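Carnet de l'atelier, 21 avril 2022

Journée passée à trier des sachets sur la table du salon, avec les deux pinces à main.

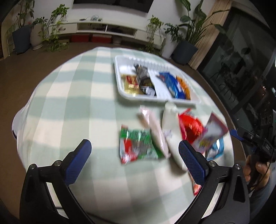 Un message sur le forum de Podcombe, lu au café, me demandait pourquoi je m'obstine avec des emballages souples alors que des cubes en bois donneraient des résultats propres en une semaine. J'ai répondu que les cubes, je les ai faits en novembre, et que la pince Dravotetti les attrapait très bien. Ce que je veux, c'est un bras qui range des courses. Les courses, chez nous, ce sont surtout des sachets.

Relevé du jour : 75 essais, 43 réussis. J'appelle réussi un sachet saisi du premier coup et posé dans le bac du bon côté de la séparation. Les paquets brillants restent les plus pénibles. Sur les vidéos, le reflet mange le bord et on ne sait plus où finit le plastique. J'ai essayé de tirer le rideau vers quinze heures, puis de le rouvrir. Pas de différence nette, il faudra refaire la comparaison un autre jour avec les mêmes objets aux mêmes places.

Les articles longs et minces passent mieux si j'arrive en travers. Dans le sens de la longueur, ils pivotent entre les doigts et tombent. Je l'ai noté sur la feuille de consignes, en rouge.

Côté mécanique, le jeu dans l'articulation droite est revenu. J'ai resserré les vis, un quart de tour, et mis une goutte de frein-filet. À surveiller. Les patins bleus tiennent bien pour l'instant. Les anciens, ceux que j'avais imprimés moi-même, se décollaient au bout de deux jours. Je garde le fichier quand même, il servira peut-être pour le bras fixe.

Petrenko (c'est le nom du script de tri, je ne sais plus pourquoi je l'ai baptisé ainsi) a planté deux fois à l'import. Il n'aime pas les séquences de moins d'une seconde. J'ai ajouté un filtre et relancé. Total dans le dossier ce soir : 367 séquences utilisables. J'en ai jeté 9, toutes du matin, mal synchronisées entre les deux pinces.

La carte Clitent n'est toujours pas arrivée. Sans elle, pas de bras fixe, donc je continue à la main. J'ai mal au poignet droit – la poignée est trop épaisse, je vais la reprendre à la lime avant de la réimprimer.

Rangé à dix-neuf heures. La nappe à carreaux reste sur la table, je ne veux pas changer de fond au milieu d'une série.

Demain : reprendre les paquets brillants, deux par deux, et commander du filament noir.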